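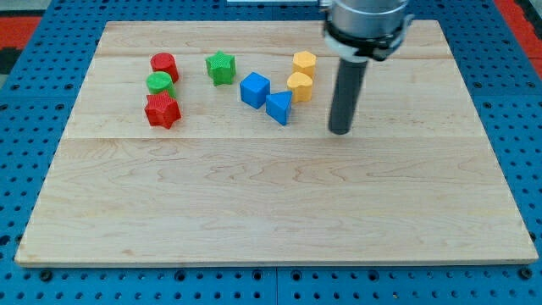
Foro Bricolaje y Madera > Acabados > Aceite o barniz para un tablero de mesa

tablon_viejo
Buenas. Tengo un tablero de madera clara, encolado en dos piezas, que va a ser mesa de merienda y de dibujo para mis hijos. Está lijado a 120 y sin nada encima. En la tienda me ofrecen aceite duro Kallio o barniz al agua Trorkedix. ¿Qué le pondríais? Van a caer zumo, témperas y de todo.

marga_serrin
Aceite, sin dudarlo. Cuando se estropea una zona, lijas esa zona y repasas. Con el barniz, si salta un trozo, acabas lijando la mesa entera.

encofrador77
No estoy de acuerdo. Para niños, barniz. El aceite aguanta el agua si lo mantienes, pero la témpera y el rotulador se meten en el poro y ahí se quedan. Tengo una mesa con Trorkedix satinado, 3 manos, y se limpia con un trapo húmedo.

marga_serrin
Depende de las manos y del secado. La gente da el aceite, espera una noche y ya está comiendo encima. Hay que dejarlo curar 20 días.

encofrador77
¿Y quién deja una mesa 20 días sin usar en una casa con niños?

marga_serrin
Yo. La pinté en octubre y merendamos en la cocina. Bueno, pintar no, aceitar.

lijadora_loca
Antes de discutir el acabado: 120 se queda corto para aceite. Moja la superficie con una esponja, deja que levante el pelo y pasa 180 cuando seque. Da también la cara de abajo, o el tablero se te va a abarquillar. Sobre todo si es encolado.

tablon_viejo
Lo de la cara de abajo no lo sabía. ¿Las mismas manos que arriba?

lijadora_loca
Las mismas. Hay quien da una menos – a mí me ha salido mal dos veces.

nogal_1809
Otra opción es la cera dura Plurnex. Tacto muy bueno, pero para zumo no la recomiendo, deja cercos. En una estantería, perfecta.

encofrador77
Coincido con lo de la cera. Y comprueba que el bote ponga apto para juguetes, sea lo que sea lo que compres.

tablon_viejo
He llamado al almacén Sarkar y el barniz lo tienen en lata pequeña, así que voy a probar los dos en un retal y echarles zumo de uva. Una pregunta más: ¿rodillo o brocha para el barniz?

encofrador77
Rodillo de espuma, de poro fino. Y lija suave entre manos.

marga_serrin
Brocha. El rodillo deja piel de naranja.

encofrador77
Si lo cargas demasiado, sí.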